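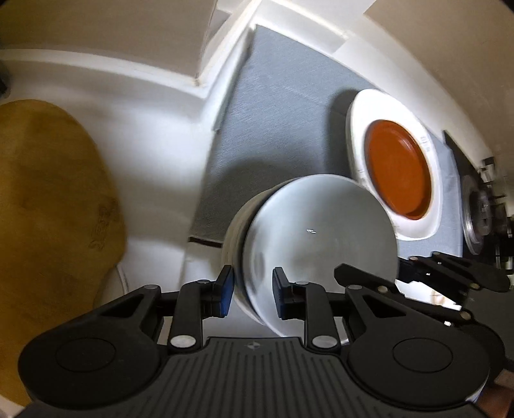

The $3000 Dish Helper and Me

By the Kitchen Gripes columnist
August
17 comments | 1410 shares

I've wanted a machine to deal with my dishes since I was old enough to be handed a sponge, so I'm the easiest customer in the world. Put the word "kitchen" next to the word "robot" and I'm already looking for my wallet. And I still think Kitell is asking us to buy the wrong thing.

What they sell is a counter service. You pay 3000 dollars up front, they set you up with a pair of black grippers with little blue pads on the fingertips, and the software is supposed to get better at your kitchen as the months go by. I love the grippers! I could watch that linkage open and close all afternoon. Two fingers and a decent pad will get you a surprisingly long way with a plate rim.

But go stand at your own counter for a minute. Mine has a cutting board leaning where it shouldn't, bowls stacked in things they don't match, and a drying mat that has crept over toward the stove. Shiny round dishes are miserable to grab even with a thumb. A stack is worse, you have to decide which piece you're after before you touch anything. That's the job, and it's the part the brochure skips over in favor of a lot of talk about motors.

Wallner and Relard at least price the thing by the month, so if it can't tell a lid from a bowl you send it back and go buy gloves. Istmont charges some 1000 dollars for hardware alone and lets you sort out the rest, and for tinkerers I think that's a fair deal. (I'm not a tinkerer. I own one screwdriver and it's bent.)

Kitell wants the whole sum on day one for skills that arrive later, maybe. I wouldn't buy a dishwasher that way, or a toaster. If the company believes the thing will be stacking my plates by next year, let them carry the risk until then and bill me when the cupboard's full.

I'd sign up for that tomorrow, by the way. I'd even clear the counter first. Until somebody offers it, I'm keeping my money and my dishpan hands, and I'd tell my sister to do the same.

Share this | 17 comments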